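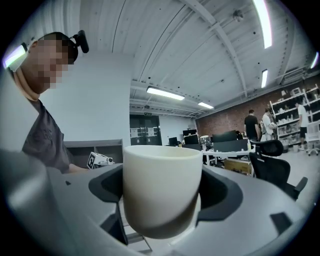 How to check a "collected by hand" grasping result before you believe it

Every few weeks a paper arrives saying that people with hand-held grippers can teach a robot to pick things up, with no robot needed while the data is gathered. Some of these results hold. Plenty don't survive a change of table. What follows is the routine we use at Kumberg for going over such claims, our own included. It assumes you have a trained policy, the demonstrations behind it and a working arm.

Step 1. Count the demonstrations again

Ask for two numbers: how many were recorded and how many were used in training. In our cup set, called Cenley, 1,797 were recorded and 1,354 were kept. The first draft of our write-up gave only the second figure. Lihua Shi asked where the rest had gone, and the answer took most of an afternoon to piece together from the logs. Most had been dropped when tracking was lost, which is fair enough. Others had been dropped for being "untidy", which is a judgement, and it belongs in the paper.

Step 2. Look at what the operator can do that the arm can't

A person holding a gripper leans, steps sideways and turns a wrist without thinking about it. Replay a handful of the recorded paths on the arm with no policy running at all. If the arm hits a joint limit on a plain replay, no amount of training will mend it. Write down which paths fail and where in the room they start.

Step 3. Separate the grip from the reach

Soft finger pads forgive a lot. A plain cup with straight-ish sides can be approached badly and still end up upright between them, so a high success rate may say more about the pads than the policy. Run the same trials with the approach shifted a little to each side. If the score hardly moves, you have measured the hardware. I would still report it, but under that name.

Step 4. Change the room

Move the arm to a different bench, with other furniture behind it and different lamps overhead. Do this before any fine-tuning. We do 20 trials per room in 3 rooms, and I know that is thin. It is still more than I usually find in the appendix.

Step 5. Run the dull baseline

Ours is named Guo: find the cup, drive straight at it, close. It has no learning in the control part whatever. If your method, Rirnonel in our case, can't clearly beat it on an uncluttered table, say so in the results section and give both scores in the same table.

Step 6. Have someone else score the videos

Agree on what counts as success first. "Lifted" and "lifted and put down standing" are different tasks — we once had both in the same column. The scorer shouldn't know which method is running. Keep the disputed clips in their own folder and publish them with the rest.

Known gaps: we have no good test for operator style yet. Leaving one operator out of training and testing on the rest is the usual suggestion, but it shrinks the set at the same time, and I haven't seen anyone pull the two effects apart.

Last changed 2018-11-25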